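16 August 2024
Collection rules notebook, Drimine bench
Written up for me, Şengül, and anyone on the Lonomstead side who picks this up

Good session on the rule sheet today, the best one so far. We have been running container tasks with two hand-held grippers for long enough that everyone has habits, and the habits don't match. Some people square up before they close, some chase the object around. The trainers downstream see all of it mixed together and the policy learns the average of our bad manners. So the aim for the day was to get version four of the two-handed handling rules down to something that fits on one side of paper and that a new operator can hold in their head.

Starting point was the old Vesness sheet, which had 31 rules on it when we inherited it. I love that sheet, it has a whole paragraph on sleeves! But people read the first half and sign the bottom. Went through it line by line with a pencil.

Rule 1, contact. Both grippers must be touching with the fingertip pads and only the pads. No pushing with the housing, no trapping something against the black part of the finger. The pads are where the friction is and where the compliance is. If the housing does the work, the recorded width and the true hold stop agreeing, and then the width channel is telling lies to whoever trains on it. Old wording was "grip with the appropriate part of the tool." New wording: "Yellow touches the object. Nothing else does."

Rule 2, long objects get held at the ends. For anything with an obvious long axis, one gripper at each end, facing each other. This was the one I most wanted to get right, because across the middle feels more natural to a person and it's so much worse for the robot. You cover the clips, you cover the rim, and the far camera gets a view of fingers. End to end leaves the lid clips out in the open on both sides, so whatever comes next (unclip, turn, hand over) begins from a pose where everything that matters can be seen.

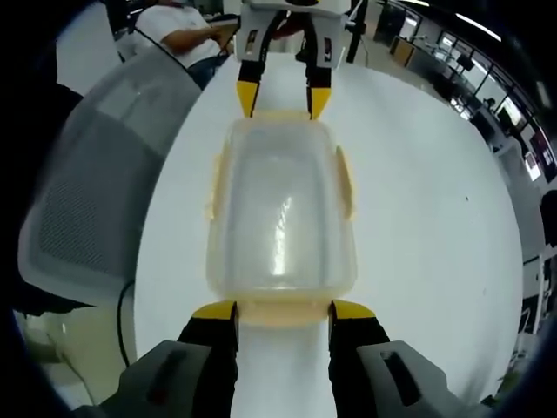

Gülizar Yurt would put it more strictly: an end hold should count only when both sets of pads are level with each other, because if one pair sits higher than the other the object wants to roll, and then you are recording a person fighting a roll and calling it a hold. She would also like the rule to say who closes first. On her bench the near hand closes, waits, and then the far hand closes, every time, and she has found that demonstrations done that way are far easier to segment afterwards.

I like both points a lot. Put the first in straight away as 2a. The second I wrote down as "near hand leads unless the task card says otherwise," as handovers go the other way round and I don't want operators reading two rules that cancel each other.

We then spent a happy half hour on the word "level." Level with the table? Level with each other? I went for each other. You can check that by eye from a chair and you don't need a tool to do it.

Rule 3, approach. Open wide, come in, stop, then close. The stop is the whole rule. Half a second is plenty. It gives the segmenter an edge to find and it gives the operator a chance to notice they're off to one side. I timed myself with and without the stop and the difference over a full task is nothing I could feel. I did catch myself skipping it when I was talking, so 3a is "no conversation between start tone and end tone," which I will be the first to break.

Rule 4, two grippers, one space. When both tools are over the same object, one of them moves at a time unless the task needs both. The other one holds still, in the air or on the object, either is fine. Hovering is allowed and I want that written down plainly, because on the old sheet it reads as a fault and people were dropping their hand out of view to avoid it. A still gripper in view is good data. A gripper that vanishes under the table edge and comes back eight frames later is a tracking loss waiting to happen.

Rule 5, cables. Cable goes over the wrist and away from the object, never between the tool and the table. Check before the start tone. Ersoy has a clip-on guide for this that I'd like to try in October when the new wrist mounts are in. Until then, hands and eyes.

Rule 6, see-through things. My favorite, and new in this version. Frosted and clear plastics are a pain, the glare moves when you move and the edges come and go. We argued for a while about whether to ban them from the beginner set. I'm firmly for keeping them. Kitchens are full of the stuff, and a policy that has only met opaque boxes will be helpless the first time someone puts a lunch container in front of it. What the rule asks for is variety done on purpose: upright, on its side, near end toward you, far end toward you, with and without lid, and the pose noted on the card before you start. Lying on its side is the pose people avoid most, and it's the one with the most to learn from, since the height is different and the base can be the nearest thing to your fingers.

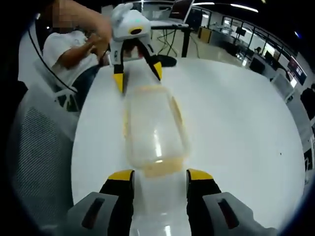 For a side-lying piece the approach rule matters even more, so 6a points back to 3: fingers open past the full width of the near end before they get close, and no nudging the thing straight with one tip first. If it needs straightening, that is its own step, with its own line on the card. I tried writing it the other way, with a small nudge permitted, and the sentence grew to four lines, which told me it was a bad rule.

Rule 7, marks and residue. An object with food color or staining on it stays in the set. Do not swap it for a clean one in the middle of a batch. If its look changes between batches (washed, label peeled off, whatever) it gets a new object number. Şengül Keskin asked for this months ago and she was right, I had two clean tubs and one stained one all filed under the same number and it cost me an afternoon.

Rule 8, people nearby. Anyone who may be picked up by the cameras knows about it and has said yes, and faces are blurred before a file leaves the building. That applies to the operator as well. No exceptions for "it was only the background." I'd put this one first on the sheet if it were up to me, and typing that I realize it is up to me, so it's going first. Renumber tomorrow.

Then the fun part, trying the sheet against the archive. Pulled the Lonomstead batch, 1555 episodes, and filtered for two-handed container work. That left 456. Went through those with the new rules next to me and flagged anything that broke one. 147 flagged. Most of them are rule 3, no stop before the close, and a good chunk are rule 4 with both tools moving at once for no reason. Hardly any for rule 1, which cheered me up. The pads message has got through.

I'm not throwing the flagged ones away. They go in with a tag and the trainers can decide. A rule sheet is for the next episode, and I don't want anyone feeling that the work they did in good faith under the old sheet has been binned.

One I left out: speed. The Vesness sheet has a maximum hand speed and I can't find any reasoning behind the number. Every time I watch someone trying to obey it they go stiff and strange. Leaving speed alone until somebody shows me a reason.

Also left out: the paragraph on sleeves. Sorry, sleeves. It becomes half a line under cables: "nothing loose at the wrist."

To do
-- move people rule to the top, renumber, check the cross references (6a points to 3, that will change)
-- ask Gülizar for two of her near-hand-first recordings to use in onboarding
-- task cards need a pose box, currently people write it in the margin
-- send Şengül the list of object numbers that need splitting
-- print it large enough to read from the operator's chair, tape one up at each bench
-- run the sheet past one person who has never held a gripper and see which rule they ask about first. My bet is 2a.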